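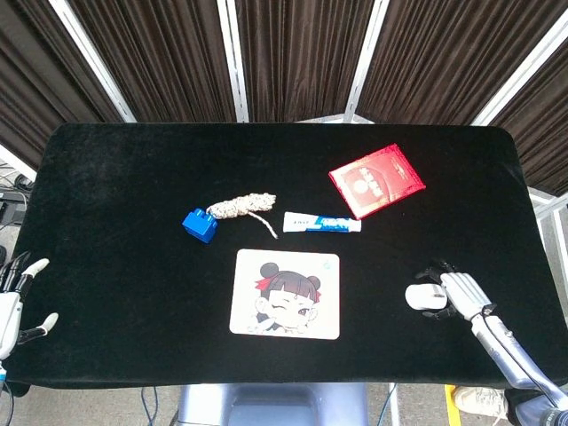 Issued by Rawiri Brunton for the Kergate Tenants' Network
For immediate release, August

Tenants question Kergate's "Fair Start" inventory scheme before it goes borough-wide

The Kergate Tenants' Network is asking for the "Fair Start" check-in scheme to be put on hold until its backers can show that it does what the leaflets say. The scheme, run by the lettings software firm Skirkex on behalf of landlords in Kergate, has been used in 429 rented homes so far. Skirkex says it wants to reach 3000 by the end of next year.

Under Fair Start, a new tenant is sent a link on the morning they collect their keys. They then have until 6pm to check a list of the home's contents and condition, agree with it or mark it as wrong. After 6pm the list is locked. When the tenant leaves, the locked list is used to work out what comes off the deposit.

Skirkex calls this "a shared record that puts an end to arguments". We have read the material it has sent to landlords and to tenants, and the two do not say the same thing. The landlord leaflet promises "stronger claims at check-out". The tenant leaflet promises "fewer claims at check-out". We have asked which it is and have been told that both are true in different ways. We would like to hear what those ways are.

What tenants told us

The Network spoke to 253 people who had moved in under the scheme. Most of them did not complain about the app. They said it was quick and looked tidy. The trouble was the clock. People who pick up keys at four in the afternoon, with a van waiting and a child to fetch, do not have a fair chance to look behind a wardrobe or run a shower for long enough to see whether the tray leaks.

Darcy Te Moana moved into a two-bedroom flat on Katene Road last autumn. "I ticked the kitchen because the kitchen looked fine," she said. "I hadn't cooked in it. Two nights later I found the oven door didn't shut. By then the list said it did, and I'd agreed with it."

Her letting agent did mend the door, and she wants that put on record. The locked list still says the oven was in good order when she arrived and makes no mention of a repair. She has been told that a note can be attached to her file but that the list itself cannot be changed.

Other tenants raised the wording. "Good" and "fair" are the two most common grades in the lists we were shown, and neither is explained anywhere a tenant can find. One carpet was "good" in the hall and "fair" in the bedroom, and the tenant could see no difference between them. Small items cause their own muddle. Some lists include things left behind in bathroom cabinets and toy boxes by whoever lived there before, and the new tenant then has to decide whether throwing out an old tube of something counts as a loss.

What the firm says

Alois Oberholzer, head of lettings products at Skirkex, met the Network in June and has agreed to this statement being quoted. "Fair Start gives both sides the same information at the same time. A deadline is needed or the record means nothing. We have listened to the feedback on timing and will look at it as part of our next review."

We asked for the date of the next review. There isn't one yet. We also asked how many deposit disputes there had been in the homes on the scheme, compared with the same homes before it. Skirkex said the figures were being prepared and that early signs were "very encouraging". Early signs without figures are not something we can pass on to our members, and we don't think they are something the borough should be spending money on either.

Heike Schmieder has carried out paper inventories in Kergate for many years and was asked to look over a sample of the lists. She is not against doing the job on a phone. "A decent inventory takes a morning, whatever you write it on," she said. "I used to leave a copy and go back a week later. People find things in a week. I can't see what was gained by stopping that, except that it's cheaper."

What we are asking for

The Network has written to Skirkex and to the three letting agents using the scheme. The letter asks for:

Seven days for tenants to check and correct the list, in place of the present same-day limit
Plain meanings for "good", "fair" and "poor", printed on the list itself
A way to add repairs to the record so that it shows what was mended and when
Publication of the dispute figures before any more homes are added

One of the agents, Girkov Lettings, has replied to say it would accept seven days if the others did. The other two have not answered.

Isla Fairweather, who chairs the Network, said: "We were told this would be good for tenants and we went in willing to believe it. I'd still like to. But every time we ask for something we can check, we get another leaflet. If the scheme works, the figures will say so, and it would cost very little to let us see them."

An open meeting for tenants will be held at the Katene Road hall at 7pm later this month. Skirkex has been invited and has said it will try to send someone.

Notes for editors

The Network is a membership group for private tenants in Kergate. It takes no money from landlords, agents or software firms.
Copies of both Fair Start leaflets and the Network's letter are available on request.
Darcy Te Moana and Isla Fairweather can be interviewed. Please go through Rawiri Brunton at the Network's office, which is open until 3pm.

Ends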